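The Jekenby is a white table with rounded corners, made for the wall beside a refrigerator. We sell a lot of them to people who measured that bit of kitchen once, got a depressing number, and gave up on the idea of sitting down.

It comes in two lengths, 800 mm and 1200 mm, and in one color. We tried a gray in December and sold so few that the rest are now desks in our own office.

## Where it goes

Push it back until the long edge meets the wall and stop there. There are no brackets and nothing to drill. Leave a gap at the refrigerator end - 60 mm is plenty - so the appliance can breathe and so you can get a broom down there, should you ever feel moved to.

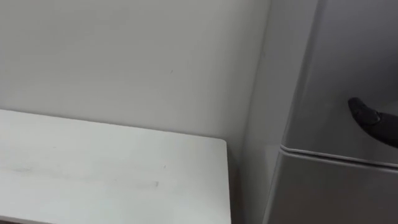

Check which way your refrigerator door swings before you order. The short version clears most doors. The long one clears most doors too, provided their owners are happy with a partly opened refrigerator and a narrow choice of milk.

## The top

White shows everything. We put this in bold on the order form and still get letters. Coffee rings come off with a damp cloth and a drop of dish soap. Pan scuffs take longer, and a few will stay with you. Skip scouring powder, which trades one mark you know for a dull patch you don't.

Streaks are mostly soap. Use less of it, wipe once with clean water, then dry with a cotton towel. Under a ceiling light you may find streaks anyway. Sit on the other side. 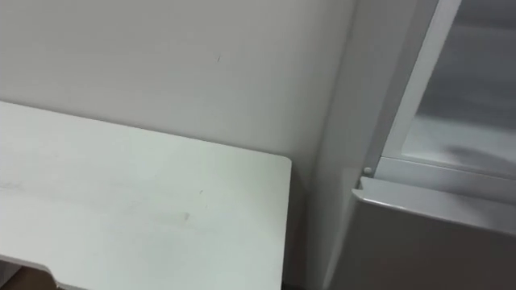

Ardeleanu wrote to us that the cloth advice is fine as far as it goes, but a pencil eraser did more for the scuffs in one minute than the soap had in a week. We have since tried it on a returned top and it works on the light ones. Use a white eraser, for reasons the pink one will make clear.

## Putting it together

Four legs and 12 bolts, with a wrench in the box. The wrench is bad. If you own another, use that. Tighten the bolts by hand first, stand the table up, and then go round again once it is on the floor it will live on. Kitchen floors are flat in drawings only, so each foot turns out a little.
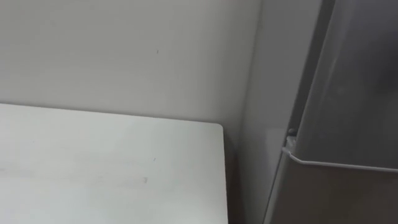 **Can I put a microwave on it?**

A small one is fine at the wall side. The short table holds nearly 400 N spread over the top, and we would keep anything heavy away from the front edge.

## Ordering

Tables ship flat from our Clivberg warehouse. The Drinetti showroom has the 800 mm set up if you want to lean on it first. Replacement feet and bolts are sold separately, as are better wrenches.

Page last updated July 2021.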